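Stop tuning the planner

Unpopular view at Plavent, I know. We spent all of March on the motion planner. New cost terms, new sampler, 100 replays a night. And the memory slot task still misses.

Planner's fine. The slot pose is what's off, and the log doesn't even keep the timestamp it came from. Lensa said this weeks ago, we nodded and went back to tuning.

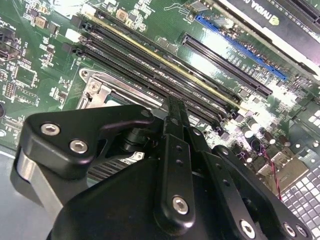 So log the pose age first. 20 lines of code, mabye less. Then fix perception, then touch the planner if you still want to. I wont.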